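Table warmer vs. heated stones for cold treatment room
Massage Practice Forum > Equipment and Setup

msfeir_lmt
My room sits over an unheated garage and the floor stays cold until May. I am on a Lallmont stationary table, 2 inch foam, with a fleece pad on top. Clients say their feet and calves are cold for the first ten minutes. Two options so far: a full-length table warmer under the fleece, or a stone heater and warm stones placed at the feet while I work the back. I can spend up to 350. Has anyone measured how long a warmer takes to bring the surface up through fleece plus a flannel sheet?
Hala Sfeir

nevzat.a
Measured with a probe thermometer between sheet and fleece. Warmer under the fleece, high setting: 25 minutes to level off. Warmer over the fleece, same setting: 12 minutes. The fleece insulates in both directions. Put the warmer on top of it, sheet directly over the warmer, and drop to low before the client lies down.

villanueva_bodywork
Disagree on placement. Warmer on top of the fleece shifts when the client turns over, and you get a fold in the element. I replaced one Gatow warmer for exactly that. Under the fleece, preheat while you do intake, done.

nevzat.a
It shifts if you don't strap it. Four corner elastics, same as a fitted sheet. Mine has been on top for two winters with no fold.

msfeir_lmt
The Gatow is the one I was looking at. Does the element run all the way to the foot end? The spec sheet gives the outer dimensions only.

villanueva_bodywork
No. It stops short of the foot end by the width of a hand. Tall clients will still have cold feet. You can turn it end for end so the cord exits at the head, but then you step over the cord all day.
Maximiliano Villanueva 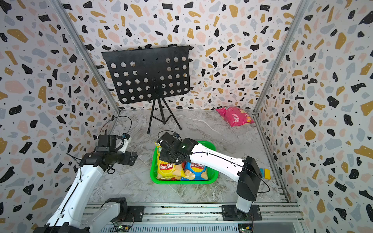
eirini_andreadis
Before buying anything, check the circuit. A stone heater, a towel cabinet and a space heater on one 15 amp breaker will trip it. A table warmer draws very little by comparison. In an old house with the treatment room and the next bedroom on the same circuit, that decides the question for you.

msfeir_lmt
Good point. Towel cabinet is already on that circuit. I don't know what the bedroom is on. Will map it tonight.

s_penalver
I would skip stones for this purpose. A stone laid at the feet has to be wrapped, checked, and swapped when it cools, and every swap takes a hand off the client. Stones are a treatment. If the problem is the room, treat the room. Oil-filled radiator, on a timer, start an hour ahead.

nevzat.a
Radiator warms the air. The complaint was the table surface. Foam over a cold floor will lag the air by a long time, and a client lying face down feels the foam.

s_penalver
The foam isn't touching the floor. It reaches room temperature like everything else in there. Start the radiator earlier.

eirini_andreadis
Both of you are describing the same lag and arguing over which end to fix. One caution on the warmer: ask at intake about neuropathy, reduced sensation and heat sensitivity, and be ready to switch it off. I have a line for it on the form, next to allergies.
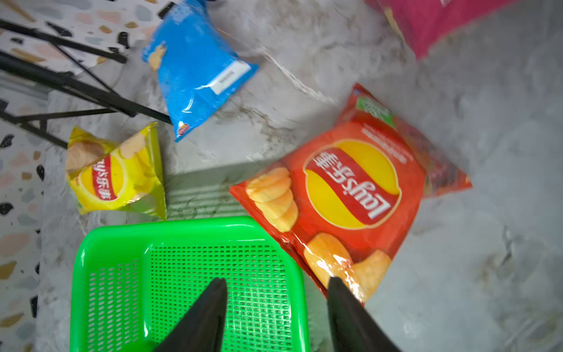 Photo 2

villanueva_bodywork
Seconding the intake line. Also unplug at the end of the day. The auto shutoff on the Gatow resets if the power blinks.

msfeir_lmt
Update. Breaker map done. Treatment room shares with the hallway only, so there is capacity. Ordered the Uniyal warmer, full-length element according to the seller. Going on top of the fleece with elastics first, and I will log temperatures both ways. The radiator is a maybe for next winter.

nevzat.a
Put the probe at hip level and at the feet. The two readings differ more than you would expect.

s_penalver
Log the room air as well, otherwise the numbers don't tell you much.

msfeir_lmt
Will do. I have a spare thermometer for the wall.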